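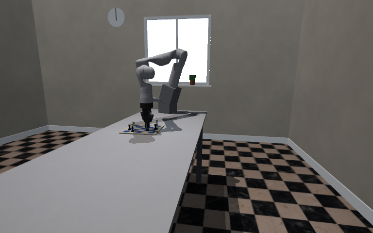 Slide 1. Title and scope
Ifigeneia Stergiou, Reddale wader counts. Talk given 4th November.
Covers method and count error only. Population trend is in the handout, so skip it unless asked.

Slide 2. Sites
Two sites: Braklow mudflat and the Reddale lagoon. Braklow is tidal, Reddale is not. Birds move between them on a rising tide, so the counts have to be run at the same time or the same Dunlin get entered twice.
Mention that the Kartha spit was dropped in March. Access was lost and there is no other safe viewpoint.

Slide 3. Timing
Start two hours before high water. Scan left to right, one species per pass, small waders last. If a Peregrine puts the flock up, stop, write down the time, and restart the pass from zero. Do not patch two half-counts together.

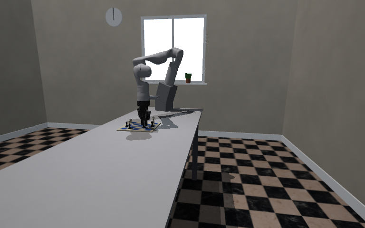

Robot arm and chessboard, gray table.

Slide 4. Block counting
Count a block of birds one by one, then lay that block across the flock by eye. Most observers pick a block from the loose edge of the flock. Density is lower there, so the total comes out low. Take the block from the middle third.
Show the Knot flock here. Ask the room for estimates before giving the checked figure of 121. Wait for at least 5 answers.

Slide 5. Observer error
Paired counts at Braklow differed by roughly 17 percent on Dunlin and much less on Oystercatcher. The gap widened in poor light and with wind above a fresh breeze. Experience helped less than expected - the main factor was telescope height above the mud.
Point out that the error is mostly one way.
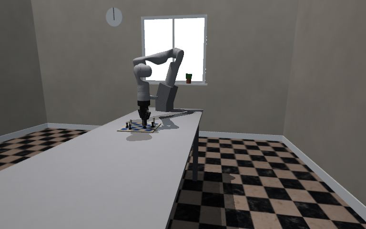 Correcting for it is possible but needs repeat counts on the same tide, and we only have those for Braklow. For Reddale the raw numbers stand, with the weather code printed next to them.

Slide 6. Data entry
Enter on the Zonport sheet the same evening. Leave a cell blank if the species was not looked for. Enter zero if it was looked for and not found. Past sheets mix the two - these rows are flagged and left out of the averages.

Slide 7. Questions
Likely one: why not count from aerial photos. Answer: Dunlin and Sanderling cannot be split reliably at that height.
Spare slide on roost maps if time allows.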